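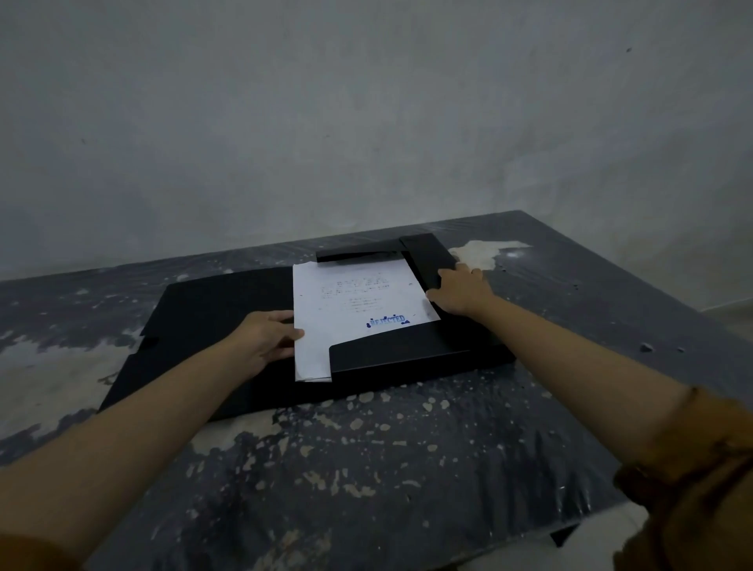
Plellenwood asks whether a rejected submission may stay in its black folder until the appeal period has ended, or whether the sheets should be moved to a plain envelope as soon as the stamp has been applied. The same office would like to know what is to be done with the folder itself in the meantime, as its supply is low.

The answer to the first point is that the papers stay where they are. A submission remains in its folder, complete and in its original order, for the full 14 days allowed for appeal. It should not be decanted into an envelope, a wallet or a tray. The answer to the second follows from the first: the folder is in use for as long as the papers are in it, and it may not be relabelled or lent to another desk.

As several offices have raised related matters in the past few weeks, the remainder of this message sets out the practice in full for paper submissions to the Kincaid Fund. The earlier message from Dronden is quoted further down, with replies to each part.

Handling of the sheets

Handwritten submissions are still accepted and will continue to be. Many are written in pencil. Staff are reminded that pencil rubs, and that a stack drawn out quickly from beneath the pocket will mark the sheet below. The papers should be held flat with one hand at the left-hand edge while the cover is opened or closed with the other. If the stack has slipped to an angle inside the folder, it should be squared up before the cover is brought down, with the lower edges tucked fully behind the pocket flap. Corners that have worked out from under the pocket are the usual cause of creasing, and creased corners do not go through the scanner at Drutum without attention.

Nothing should be clipped, stapled or pinned to a handwritten sheet. Treasury tags are permitted only where the applicant used them. Adhesive notes are not permitted at all, and the practice in some offices of writing the receipt number on a note and sticking it to the first page should cease. The number goes on the slip inside the cover.

The stamp

The decision stamp is placed on the top sheet only, near the lower right, clear of the handwriting. The ink is blue. A slight slant is of no consequence and a stamp need not be repeated to improve its appearance. A smudged stamp is valid if the word can be read. Where it cannot, the officer should write the decision beneath it in ink and initial it, and should not stamp a second time over the first.

The more frequent trouble is stray ink. Blots beside the word come from an overfilled pad, and a pad which has been newly inked should be tried on scrap paper until the impression is clean. Blots do not affect the decision and no attempt should be made to lift them with an eraser or correction fluid. We have had two sheets returned to us with holes in them. If ink has fallen on the applicant's own words, so that any of them can no longer be made out, the sheet must be copied in its damaged state and the copy placed behind it with a short note of what has happened.

The cover should be left open until the ink is dry. Dronden's remarks on this are taken up below.

Tables

Folders should be opened on a clear, clean surface. Covered tabletops are suitable and wipe down easily, although a folder will slide more readily on them and should be steadied. Drinks are to be kept off the table. This was agreed in March and the agreement stands.

The message from Dronden, with our replies:

> Colleagues,
>
> We write on behalf of the receiving desk at Dronden. Of the
> 2,000 folders issued to the district, 1,440 are presently out
> on desks or on shelves awaiting the end of the appeal period.
> We have asked for a further supply and have been told there
> will be none until the next order is placed. Could rejected
> papers be taken out at once so that the folders can be used
> again?

They could not, for the reason given above. An appeal is read from the same papers in the same order, and in the past year sheets from separate submissions were put together in one envelope on more than one occasion. The district's figures have been noted and the next order will be brought forward. Until then, offices with spare folders are asked to offer them to Dronden and Plellenwood through this list. Accepted submissions may leave their folders as soon as they have been scanned, and it appears that a good many have not done so. A morning spent on the accepted shelf may release more folders than the order will bring.

> Second, the pocket. We have found that the narrow pocket along
> the bottom holds a thin submission very well and a thick one
> badly. Some of our desk officers have been placing the lower
> half of a thick submission loose at the back. Is this
> acceptable?

It is not. A thick submission should be divided between two folders, marked 1 of 2 and 2 of 2 on the slips, and the two kept together with a tape tied once around both. The stamp goes on the top sheet of the first folder. Please do not force a thick stack behind the pocket. The flap tears at the side and a torn folder has to be withdrawn.

> Third, drying. The guidance says that the folder is left open
> until the stamp is dry but gives no time. We have been leaving
> them for 5 minutes. On a busy afternoon this covers every
> table in the room.

Five minutes is sufficient with the present ink and may be taken as the standard. Where table space is short, the top sheet may be protected with a piece of blotting paper and the cover closed over it. The blotting paper should be removed before the folder is shelved. Folders are not to be set to dry on window sills, radiators or chairs, nor one on top of another while open.

> Fourth, could we be told whether the applicant is to receive
> the stamped sheet or a copy? We have had both instructions.

A copy. The stamped sheet remains with the submission. It is regretted that two instructions were in circulation; the one headed "Return of Papers" is withdrawn and should be removed from desk binders. The copy is sent with the decision letter, and never in place of it. An applicant who has taken the trouble to write out a submission by hand should not learn the result from a stamp alone. If the pencil is faint, the copier should be set darker, and the copy compared with the original before it goes out. Where a line still does not show, please say so in the letter and offer the applicant a time to come in and read the original.

> Lastly, we should be glad to know who holds the key to the
> appeal shelves at Drutum during the summer.
>
> Receiving Desk, Dronden

The key is held at the front office at Drutum and may be signed for between 9 a.m. and 4 p.m. It is not to be taken off the premises overnight.

Two smaller points. The slips inside the covers have been printed on thinner paper than before and tend to curl. The old slips may be used until they run out. And would all offices please check the left-hand edge of each folder before it is returned to stock - small notches in the board do no harm, but a split running in from the edge will lengthen with use, and folders in that condition should be set aside for Drutum to look over.

Offices that have already moved rejected papers into envelopes are asked to return them to folders by the end of the month, keeping to the order shown on the slip. If the order is in doubt, leave the papers as they are and write to the list with the receipt number only. Applicants' names should not appear in messages here.

Paper Submissions Office
Kincaid Fund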